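La cláusula diecisiete

La fusión entre Tiltow y Prinitz se firmó en noviembre, a las 16 horas, en la sala grande del despacho Inar. El contrato tenía 47 páginas y trece anexos. La asociada que lo había redactado ocupaba la silla más alejada de la puerta, con la versión de cotejo abierta y un lápiz sin punta.

El socio director leyó en voz alta las manifestaciones y garantías. Los representantes de Prinitz seguían el texto con el dedo. Los de Tiltow no lo seguían.

En la cláusula 17, relativa al traspaso de clientela, la asociada advirtió que el verbo estaba en presente. «El cedente transmite» – no «transmitirá», como se había pactado en la última ronda. La diferencia adelantaba los efectos a la fecha de firma y dejaba sin objeto la condición suspensiva del anexo 13. Comprobó el historial del archivo. La modificación constaba a las dos de la madrugada, con su propia clave de usuario.

No recordaba haberla hecho. Recordaba la hora, el radiador apagado y una llamada del despacho Shehu, asesor de la parte contraria, en la que alguien preguntó por el formato de los pies de página.

Calculó las opciones. Interrumpir la lectura obligaba a reimprimir, rubricar de nuevo y explicar el acceso nocturno. Callar trasladaba el riesgo a Prinitz, cuyo consejo aún no había ratificado la operación. Existía una tercera vía, la fe de erratas posterior, pero requería el consentimiento de ambas partes y Tiltow no tenía incentivo alguno para prestarlo.

El socio director llegó a la página 31 y pidió agua. 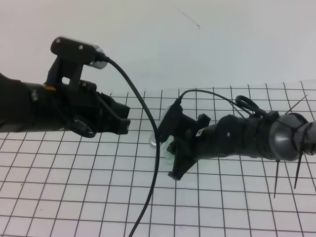

La asociada se levantó y le sirvió un vaso. Al dejarlo sobre la mesa, puso el dedo en el verbo. Él lo miró durante unos segundos, bebió y pasó la hoja.

– Continuamos – dijo.

Ella volvió a su silla. En el margen de la versión de cotejo anotó la hora, el número de página y la palabra «advertido». Después firmó la nota y la guardó en su carpeta, separada del resto.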